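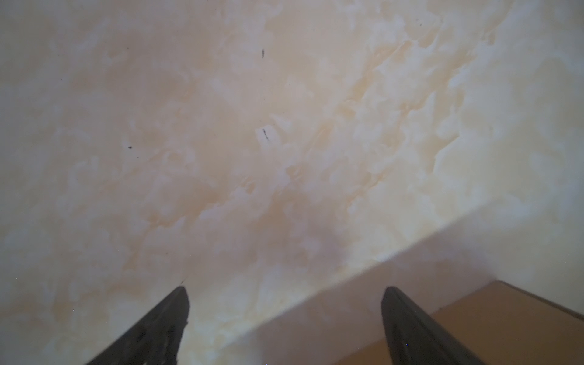 **Software Engineer, Manipulation Perception and Control**
Mulder, Plenden office. Full time, start in June.

The manipulation group at Mulder writes the software that runs between a wrist camera and a two-finger gripper. The current stack covers image capture, surface and edge estimation, grasp planning and the finger controller. We are hiring one engineer to work across the middle of it.

## The work

- Maintain the edge estimator, in particular on pale, patterned surfaces with low contrast at the boundary.
- Separate small dark marks on a surface from geometry the planner has to respect.
- Reduce latency from image to finger command. The budget is 20 ms and we exceed it under load.
- Extend the replay tool, Plumlow, so that a planner change can be run against all 506 logged episodes before merge.
- Write regression tests for hand-eye calibration drift.

You will report to Titilayo Ogundipe and share code review with Rachid Abdel Rahman, who owns the controller.

## Requirements

- Solid C++ and Python, with code that has run on physical hardware.
- Working knowledge of camera models, rigid transforms and filtering.
- Experience debugging timing problems in a multi-process system.

Experience with learned segmentation is useful. A degree is not required.

## Conditions

Two days a week may be remote. The rest is on site, as most faults have to be reproduced on the arm. Travel to the Bedau test site comes to some 200 hours a year and is paid as working time.

## Applying

Send a résumé and a link to code, or a short account of a fault you traced, to Sobia Qureshi at the Plenden office. The process is one call and one paid exercise using logged data, followed by a site visit. Cover letters are not read.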